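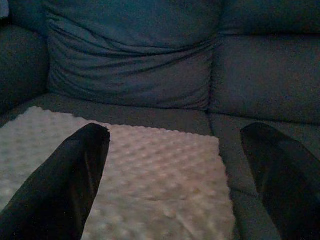 Wrist camera view, fingers open over a soft, bumpy surface on the couch.

Home News Products Support Contact

June
By the Clandura gripper desk, Stindale

Clandura opens early orders for Gelline fingers after a long spell of couch work

I've been waiting a while to write this one! Clandura is opening early orders for Gelline, our new finger set for two-armed home robots, and I get to share what we've learned from trying it out in a living room in Stindale (much comfier than the bench, I have to say).

We compared four finger shapes over four weeks, all on soft stuff. Soft stuff is hard. A box stays the shape you left it, but a cushion or a blanket sags and bunches and hides its own edges, and a finger that's great on cups can be hopeless on plush.

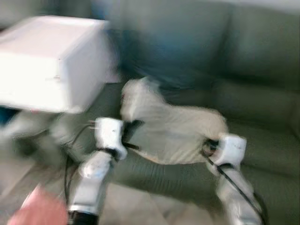
Both grippers on a bunched piece of beige fabric in front of the sofa.

So far we've logged 1661 two-handed picks, and we'll keep going until we reach 3000. The rounded tip is my favorite by a mile. It slides in under an edge where the square one just shoves the fabric along ahead of it, and it's kinder to a fluffy surface. The square tip still wins on thin cloth, and I'm not going to pretend otherwise — if you mostly fold shirts, ask us about that one first. 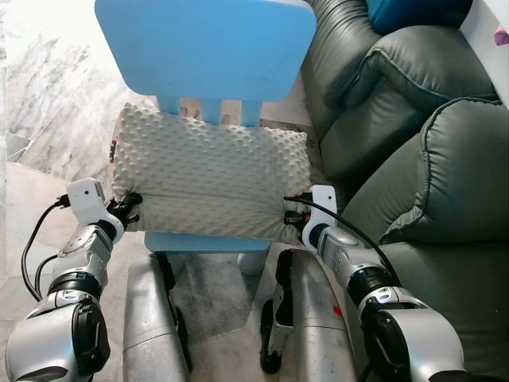
A wide, bumpy cream piece held between two grippers above a light-blue chair.

We also ran two camera setups side by side: our usual head camera, and the small Cardoso wrist camera that clips in behind the fingers. The head view is better for planning a carry. The wrist view is better for the last little bit before the grip closes, and with both running we had far fewer pinches that caught only air. Cardoso support will be in the first Gelline software update. 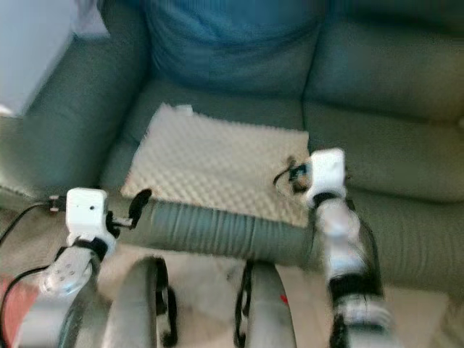 Edge finding is the part of the controller we've rewritten the most. The old version looked for a straight line and went for the middle of it, which works fine on a table. On a sofa the edge you want may not be lying flat at all: with the cream pad, the front hangs over the pleats of the seat, and both hands have to come at it from the front. The new version follows the bend down and picks a grip point for each hand separately. It's slower by a beat, and I'll take that trade any day.

Early orders for Gelline are open now through the Clandura sales desk. Sets ship with all four finger shapes, so you can run your own comparison and tell us where we got it wrong.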